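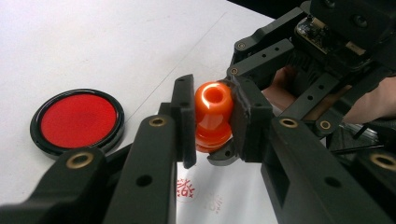

Orangefarbener Siegelstempel, links daneben das rote Farbkissen.

Meine Großmutter unterschrieb nie einfach so. Sie setzte sich dafür hin, rückte den Stuhl zurecht, strich das Papier mit dem Handballen glatt und holte erst einmal Luft, und wir Kinder mussten still sein, auch wenn es bloß um die Quittung für den Kohlenmann ging. An diese kleine Feierlichkeit habe ich lange nicht gedacht. Erst im Mai, als ich beim Paketboten mit der Fingerkuppe einen Krakel auf sein Gerät schmierte, der ebenso gut eine Regenwurmspur hätte sein können, fiel sie mir wieder ein -- und mit ihr die Frage, was eigentlich aus unserem Namenszug geworden ist.

Margit Pintér kann darüber stundenlang reden, und wer sie in ihrer Werkstatt in der Bukgate besucht, sollte sich den Nachmittag freihalten. Seit 25 Jahren schneidet sie Siegel und Namensstempel, in Speckstein, in Horn, in Buchsbaum, gelernt hat sie es beim alten Tóth, dessen Schild noch immer über der Tür hängt. »Den Namen abzunehmen habe ich mich nie getraut«, sagt sie und schenkt Tee nach, obwohl die Tasse noch halb voll ist. In den Schubladen liegen 458 Abdrücke, jeder auf einem eigenen Kärtchen, jeder mit Bleistift beschriftet, und zu fast jedem gehört eine Geschichte, die meistens mit einer Hochzeit beginnt oder mit einem Erbstreit endet.

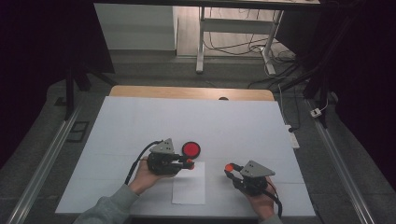

Dabei ist das Siegel ja viel älter als die Unterschrift. In Mesopotamien rollte man gravierte Steinzylinder über feuchten Ton, in China und Japan drückte man geschnittene Stempel in rote Paste, und bei uns tropfte das Wachs auf die Urkunden, lange bevor die meisten Leute ihren Namen überhaupt schreiben konnten. Wer siegelte, gab etwas von sich her. Man trug den Ring am Finger oder den Stempel am Gürtel, und wenn der Besitzer starb, wurde das gute Stück mancherorts zerschlagen oder mit ins Grab gelegt, damit niemand mehr in seinem Namen sprechen konnte.

Nima Ghasemi, der bei Margit Pintér in die Lehre gegangen ist und inzwischen die Hälfte der Aufträge übernimmt, braucht für einen einfachen Namensstempel ungefähr 24 Stunden reine Arbeitszeit, verteilt auf mehrere Tage. Das Spiegelverkehrte, sagt er, gehe einem irgendwann so in die Hand über, dass man beim Einkaufszettel aufpassen müsse.
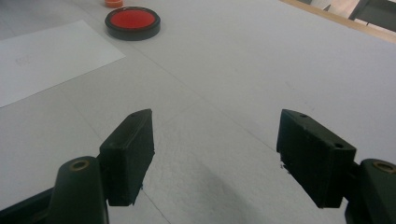 Gekauft werden die Stempel übrigens von Leuten, bei denen man es nicht unbedingt vermuten würde. Eine Hebamme aus Ireck wollte einen für ihre Glückwunschkarten, ein Herr von 70 Jahren ließ sich seinen allerersten schneiden, und die Papierhandlung Stodavico bestellt jeden Herbst kleine Tiermotive, Igel vor allem. Ich selbst habe lange gezögert und mich dann für meine Initialen entschieden, ganz schlicht, mit einem Rand, der an einer Stelle ein wenig offen bleibt. Gestern habe ich damit einen Brief an meine Schwester gestempelt. Vorher habe ich den Stuhl zurechtgerückt.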